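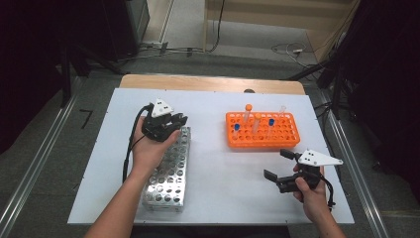 Week 4 is my favorite in the whole course, as we finally get to ask why one chip company buys another! Our case is Wimitz, maker of sensor chips, and its purchase of Zasta, which sold motor controllers. Think of a product line as a rack with a grid of round holes, like the orange one on the table: Wimitz had plenty of holes and Zasta's parts fit a surprising number of them. Overlap was small – only the low-end timers clashed.

Numbers for the exercise (millions of dollars):
Zasta yearly sales: 389
Price paid: 643

Work out the price-to-sales ratio before class, and bring an argument for why it's high or low.

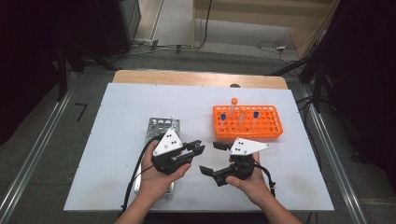 Reading and homework

Read Normand Sawatzky's chapter on merging sales teams (it's short and really fun). Then write one page on which Zasta parts you would drop, and what you'd tell the customers who still order them. Mylene Javier will take questions in the Tuesday lab – bring your drafts, even messy ones.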